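19th June

Comparing Parallel Grippers on a Two-Arm Bench

These notes go with the second bench session. Read them before you log any trials. The session compares two sets of finger pads, Grudness and Gustach, on the same pair of arms, under the same controller settings. Arm calibration was covered in the previous handout and is not repeated.

1. What is being compared

A gripper trial has three measurable parts: the approach, the closure and the hold. Most reported differences between finger pads come from the closure. A stiff pad gives a sharp rise in motor current at contact. A soft pad spreads the rise over several control cycles, and the threshold that works for one will trip late or early on the other. Set the threshold separately for each pad and record both values.

Small bottles are the standard test object on this bench. A rounded body offers little flat area to the fingers, and any error in lateral position shows up as rotation during closure. Grip height matters as well. A grip on the upper part leaves the label exposed to the camera, which helps the pose check, but a heavy base will swing if the wrist accelerates too quickly. 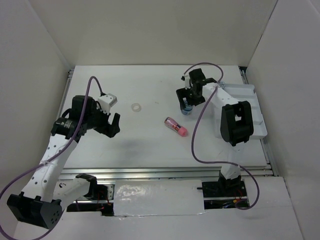
Stivirbridge

Only one arm works on a bottle at a time in the single-arm series. The other stays up with its gripper open, clear of the approach path. A bottle lying on its side is a separate condition from an upright one and goes on its own sheet, with the direction of the cap noted. The tape ring is used for the low-profile condition, where the fingertips have to come close to the tabletop.

2. Cable routing

Check the purple cable on each arm before homing. It needs enough slack to follow the wrist through its full roll. Too much slack lets it drop across the forearm and drag at the elbow, and the drag appears in the current log as a false contact.

3. Logging

Run 100 closures per pad per condition. The Reddy logger samples current and finger position together; leave its filter off. Last November's set held 2,310 closures, of which 1,414 were usable. Most of the rest had no start marker.

A closure counts as usable if it has a start marker, a contact event and a hold of 16 control cycles or more. Slips during the hold are kept and coded S. Missed grips are coded M. Do not delete either.

4. Before the next session

Plot current against finger position for one closure from each pad. Mark the contact point by hand, then compare it with the point reported by the controller. Bring both plots, unsmoothed, with the threshold written on each.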